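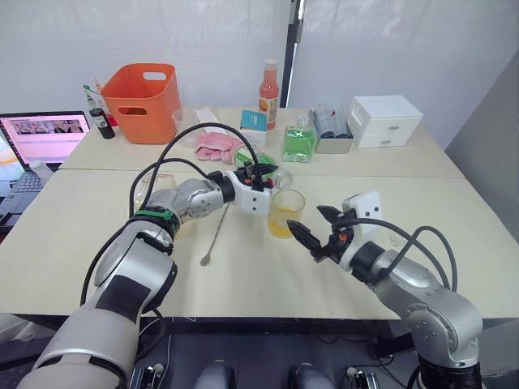
Green over yellow in a short glass: which goes in first?
Jemstead Home Bar Forum > Soft drinks and mocktails

welholm_wendy
Posts: 32

I'm doing the drinks table for a family do on Saturday, all soft, and I want to get the two-colour one right. Yellow at the bottom, green on top, short clear glass. The yellow is pineapple juice with a bit of orange in it and the green is a mint cordial I make up with water. The long spoon is out, the orange basket is at the back with the bottles, and the square bottle of green is made up ready.

Every time I've tried it at home the green goes straight through and I end up with one murky colour. I pour from the bottle directly onto the yellow, tipping it as gently as I can. What am I doing wrong?

There'll be 20 people and I'd like to make them to order on the table, so nothing too fiddly please.

tonicandtin
Posts: 843

Your green has more sugar in it than your yellow. Sugar is heavy, so it sinks. If the cordial is made up strong it will go to the bottom whatever you do with your wrist. Either swap the order and have green at the bottom, or water the green down a lot more and make the yellow sweeter.

Also, use the spoon. Turn it over, rest the edge against the inside of the glass just above the juice, and pour onto the back of the bowl. The liquid spreads out and lands softly.

pantryshelf

I'd go further and say don't bother with the yellow at the bottom at all. Green syrup first, neat, then ice, then the juice over the top. It's the easiest layered drink going and you can do it with one hand while talking to someone.

welholm_wendy

I know it's easier the other way up but I've seen it with the green on top and that's what I want. The tall orangey-red bottle is for a third colour if I feel brave, but I'll leave that until the first two behave.

How watered down is a lot more? At the moment I'm doing one part cordial to 6 of water, measured in a jug.

tonicandtin

One to 6 ought to be light enough against a sweet juice, but pineapple from a carton varies. Stir a spoonful of plain sugar syrup into the yellow and let it settle. Do it in the glass with the long spoon, then leave it alone until the surface is still before you go near it with the green.

I'd also pour less at a time.
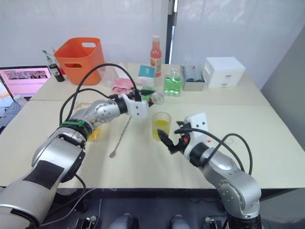

A thin trickle for the first centimetre matters most, and after that you can speed up a little, as the green already in the glass protects the join. If you see a cloud forming where the two meet, stop and wait. Don't stir it to try and put it right, you'll lose the lot.

Gunhild Hafstein

I've made these for years at the Arach village fair and I disagree about the spoon. With a short glass there isn't the room. You end up holding the spoon at such a steep angle that the liquid runs down the handle side. I use a pipette or the dropper out of a bottle and let the green run down the wall of the glass. Slower, but the line is as sharp as a ruler.

tonicandtin

A dropper for 20 glasses? She'd be there until breakfast.

Gunhild Hafstein

You do the first thin layer with the dropper and the rest from the bottle. It takes me less than a minute a glass. I'm only saying what works for me.

pantryshelf

Agree with Gunhild that spoons are awkward in short glasses. There are bar spoons with a flat round end on the handle though, and that end is very good for this. Put the disc just above the juice and pour down the stem. If yours has a flat end, try it before buying anything else.
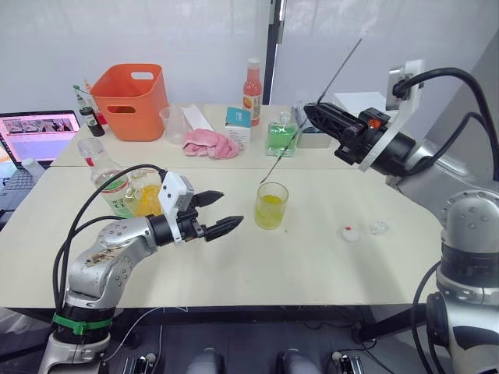

ninepins
Can I ask how far down the glass the yellow should come before you start on the green?

tonicandtin
Halfway is plenty. If you fill it higher you've no space to get the spoon in under the rim, and the green ends up as a thin stripe that nobody notices.

welholm_wendy

Right, I've had a go this evening with the water at one to 6 and a spoonful of syrup in the yellow. First one clouded. Second one held, with a slightly fuzzy line, using the flat end of the spoon as pantryshelf said. Third one I rushed and it went in all at once.

Tried the dropper on the fourth. Gunhild is right that it gives a better line. It did feel like a long time to stand there though.

pantryshelf

Fuzzy is fine. People drink it in two minutes.

Gunhild Hafstein

Fuzzy is not fine! But it is your party.

One more tip. Put the mixed green in something small that you can get your hand around properly, and mark the lid. I have a Mikkelsen bottle that holds almost enough for the afternoon and it pours much better than a big one. Keep caps on between glasses as well, or you'll have wasps.

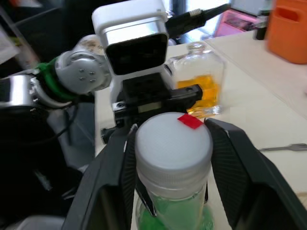

ninepins
How long will the made-up green keep if I do it the day before?

Gunhild Hafstein
Overnight in the fridge with the lid screwed down, then turn it over a couple of times before pouring so the cordial isn't all at the bottom. I wouldn't keep it into a third day.

welholm_wendy

Thanks all. I'm going with the flat end of the spoon for most of them and the dropper for my mother-in-law's. I've still got to sort out ice — does it go in before or after the green?

tonicandtin

Before, and only one big cube. Pour onto the cube and you don't need the spoon.

pantryshelf

Could have said that at the start.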